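**Second Chairs** | 5/31/26

Pantelis Alexiou has made five albums under his own name, and he would like you to know that he considers this a clerical matter. His name goes on the spine, somebody has to sign for the rental van, and the songs belong to whoever shows up. On the new one, *Ladik*, the person who showed up was Anas Ouazzani, and he stayed for the whole record.

They met at a festival in Greldale, where both had been booked for the same slot on the same stage by two people who shared an office and apparently no calendar. The compromise was a joint set. Alexiou played his sad songs on the piano, Ouazzani played oud and a borrowed bass, and by the third number they had found out that they disagreed about tempo in a way that sounded pretty good from the lawn. I was on the lawn. I had a lukewarm corn dog and no expectations of any kind. 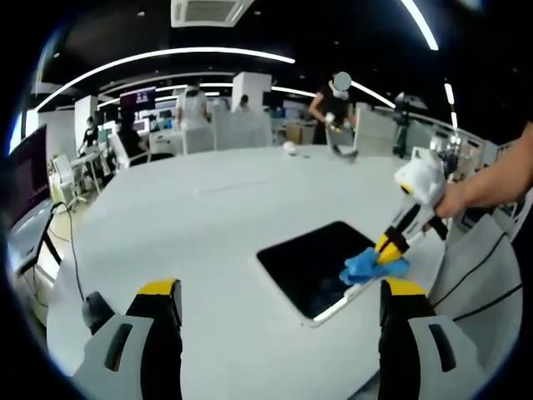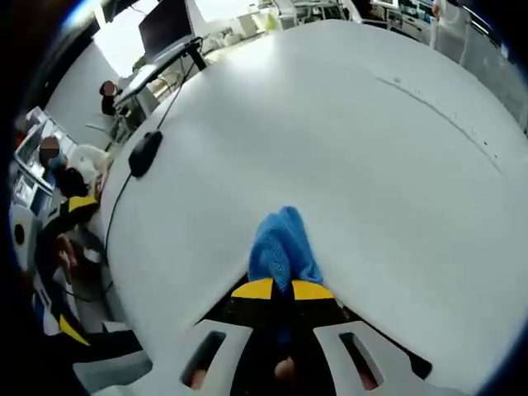
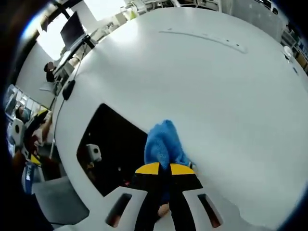

*4 min read*

*Ladik* keeps that argument going for 37 minutes. Alexiou likes to lean back on a song until it nearly tips over. Ouazzani walks a little ahead of him, like a man trying to get his friend out of a furniture store. On "Clondby," the opener, you can hear the two of them fail to agree on where the chorus starts, and they left it in, bless them. The drums (brushes, mostly, and something that might be a suitcase) take no side.

The best thing here is "The Landlord's Piano," which Alexiou has been playing live for years as a solo number, always too long. Ouazzani cut two verses and the bridge. Alexiou told the crowd at the Margaritis last month that he had been robbed, then played the short version anyway and got the loudest applause of the night. He looked a bit hurt about it.

I have doubts about side two. "Harbor Tax" is a joke song, and it's a good joke the first time. The instrumental that comes after it wanders in, admires the drapes and wanders out again. And both men sing on "Cousins," which is a generous gesture from Ouazzani, who has a lovely speaking voice.

But then there's "Five Below," the closer, just piano and oud in what sounds like a very small room. Nobody solos. Alexiou's vocal is so close to the mike that you can hear him decide not to go for the high note, and the low one he picks instead is the finest moment on the album. I've played it more than 100 times, my neighbor can confirm.

About that Margaritis show: the room holds 165 people if they're all fond of each other, and it was full. The duo did the whole record in order, including the joke song, with a pause halfway through so Ouazzani could retune and Alexiou could tell a story about a ferry. The story had no ending. He does this every time, and I've started to suspect that the ferry is still out there.

They're back at the Margaritis for one night in September, and after that Alexiou says he'll make a real solo album, just him and a piano. He said the same thing before the last three, and each of them came out with a guest list longer than my lease. Ouazzani, asked whether he'd be on it, said he had already moved his bass into the studio.

*Ladik* is out now on vinyl and in the usual places online. The vinyl has a lyric sheet, with the two missing verses of "The Landlord's Piano" printed in full at Alexiou's insistence.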